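Giker Clenby 300 Portable Monitor

Overview

The Clenby 300 is a second screen for laptops, tablets and phones that output video over USB-C. It replaces the Clenby 200 and uses the same cover and cable set. The panel is matte, with a peak brightness of 300 nits and a refresh rate of 60 Hz. The horizontal viewing angle is 174 degrees.

Connections

Two USB-C ports are fitted on the left side. Either port accepts video and power over a single cable. A mini HDMI input is fitted on the right for older laptops and game consoles; HDMI does not carry power, so a USB-C supply must be connected as well. There is no headphone socket on this model.

When the monitor is powered from a phone, brightness is limited to half. Connecting a charger to the second port removes the limit and passes power through to the phone. 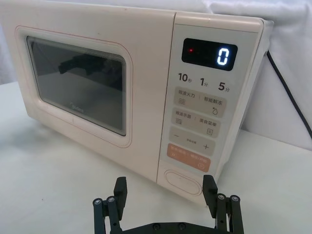 Stand and mounting

The rear stand folds flat and holds any angle up to 74 degrees. It works in landscape only. For portrait use, order the Nungate arm (sold separately), which attaches to the threaded holes on the back. Screws are supplied with the arm. Do not use longer ones — they will reach the panel.

Settings

Brightness, colour temperature and input source are set with the rocker switch beside the HDMI input. Hold the switch in for three seconds to return to factory values. The grey uniformity setting is off by default and lowers peak brightness when turned on.

Compatibility

Not every USB-C port outputs video. Check the laptop's manual for DisplayPort Alt Mode before ordering. Computers without it can be connected by HDMI.

In the box

Monitor, folding cover, USB-C cable, mini HDMI cable, printed guide. A power supply is not included.

Warranty and service

Two years, parts and labour. Repairs are carried out at our Amundsen service centre. Quote the serial number from the label under the stand. Enquiries about bulk orders go to Agnes Tangen in business sales.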